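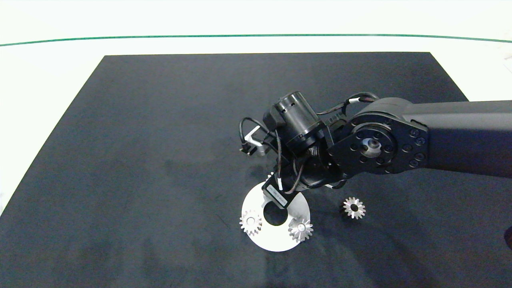
Search this site

Radness opens its Mat Room with over 500 table mats to borrow

19 February 2020
By Shona Paewai

Radness is opening a lending room for work mats this March, and anyone with a table to protect is welcome to come and pick one out. The collection starts with dark gray, the color most people asked for when the project was still a sign-up sheet at the front desk.

A big matte mat changes how a white tabletop works. Small parts show up better, there is less glare, and you can leave a job half done without losing track of it. Smudges are part of the deal! "I like a mat that looks used," says Birsen Çınar, who runs the room. "People relax and get on with things."

Mats go out for 10 days at a time and can be renewed once. They should be rolled for the trip home – never folded, please – and wiped with a damp cloth before they come back. Large sizes can be cut down on request, and the offcuts go in a free bin by the door.

Akgül is supplying the shelving, and Bülent Sarıgül will lead a short session on setting up a work table on opening day. Bring your table measurements and any odd corners you need to fit.

To reserve a mat, ask for Lucrezia Gatti at the Radness front desk.

933 shares
10 comments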